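木材纹理不应作为台面验收的外观缺陷

在公共采购的木制台面合同里，外观条款往往写得比含水率条款更长。本文的看法是：山形纹、波状纹、色差一类天然特征，应当从缺陷清单中删除，改列为供货前的样板确认事项。

纹理形态首先取决于锯切方式。弦切面与年轮接近相切，切出的多为山形或等高线状花纹；径切面与年轮接近垂直，花纹近于平行直线。同一根原木可以同时得到两种板面，拼板后相邻部位深浅不一，属于正常结果。以此判退，等于要求供货方隐性筛料，成本最终仍由采购方承担。

Kella 的一份验收记录可以说明问题。该批台面共51件，初检判退29件，理由栏写的均是“纹理不均”。Kalliopi Ververidis 复检时只看翘曲、开裂和胶缝，最后确认不合格的为5件。两次检验的差距，来自条款本身没有可测量的判据。

Kosmas Bakalis 持反对意见。他认为使用者首先看到的是表面，外观不设限，供货方就会把边材和节疤料混进来。这一担心成立，但对策应是规定节疤直径、边材宽度和补腻面积，这几项都能用尺量。“均匀”“美观”量不了。Bemlow 去年12月的修订稿仍保留了后两个词，我认为是退步。

另需注意观察条件。侧光会加重纹理对比，广角镜头会使直纹呈弯曲状。仅凭照片判定纹理走向，不宜作为退货依据。

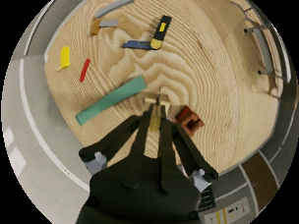
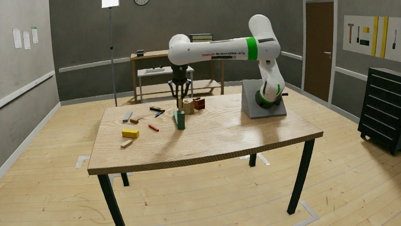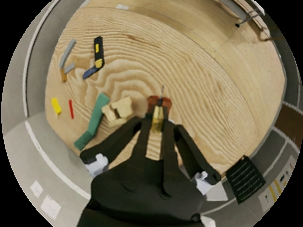 三幅图中均可见台面木纹。

本页最后修改：2020-02-29

至于已经签订的合同，建议以补充协议处理，附实物样板一块，由双方签字封存。样板尺寸不必大，边长40厘米足够显示一个完整的花纹单元。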